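Home | About us | Courses | For employers | Fees and dates | Contact

About the Huscombe School of Housekeeping

Updated January, by Cadi Prothero, Head of School

The Huscombe School of Housekeeping trains people to clean and look after offices, schools, surgeries and private homes. It was opened by the Wogan Trust to serve the town and the villages on the Stadlow side of the river, where employers had long found it hard to recruit cleaning staff with any formal training. The School remains a registered charity and is governed by a board appointed by the Trust.

Our main course is the Certificate in Workplace Cleaning, which takes 20 weeks of part-time study. It is taught in groups of 8, with evening places for those already in work. A shorter course of 40 hours is offered to employers who wish to train existing staff, and may be taught at Huscombe or on the employer's own premises.

Teaching begins with surfaces. Students spend the first part of the course on desks, worktops and shelving, and are expected to reach a good standard there before they move on to floors, washrooms and kitchens. The School takes the view that a desk is the part of a building its user knows best, and that poor work on it will be noticed before anything else.

The method taught at Huscombe is a simple one. The desk is cleared and any papers are kept in the order in which they were found. Dry dust is lifted first. The cloth is then folded to a size that sits comfortably under the hand, and the surface is wiped in straight, overlapping passes from the back to the front edge. When one face of the cloth is soiled it is refolded to a clean one. Edges, cable openings and the undersides of lips and handles are done last, with a fresh cloth.

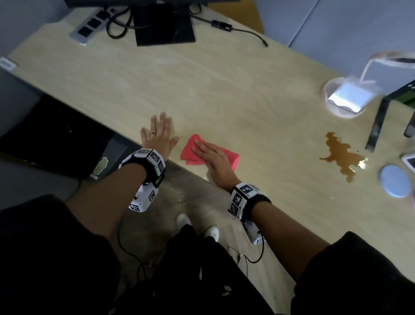
Pressure and posture receive the same attention. Students are taught to work with the palm and the full length of the fingers, to keep the shoulders low, and to change hands during long periods of work. Many of those who come to us from the trade have had trouble with their wrists or backs, and our tutors set aside time in each session to correct habits of this kind.

The School follows a colour code for its cloths. Red is kept for washrooms, blue for general areas, green for kitchens and yellow for clinical rooms. Employers' codes differ, and students are required to learn the code in force at any site before they begin work there. Cloths are laundered by the School after every session, without fabric softener, and are withdrawn when they no longer hold water evenly.

Practical teaching is led by Hugo Bravo, who joined the School after a long career in hospital and hotel housekeeping. He is responsible for the practice rooms, the stores and the final assessment, in which each student prepares a small office for use within a set time. The room is inspected under ordinary lighting and again by torch. Students who do not pass may sit the assessment a second time without charge.

Last year 63 students completed the Certificate. The School keeps in touch with former students and will provide references to employers on request. Graduates who have been in work for a year may apply to return as assistant tutors.

The School's main training partner is Zarer, a supplier of cleaning services to offices in the county, which offers work placements in the second half of the course. Placements are supervised, and no student is asked to work alone on a client's premises.

Visitors are welcome by appointment. Enquiries about places, fees or bursaries should be made to the school office, which is open from 9 am to 4 pm during term.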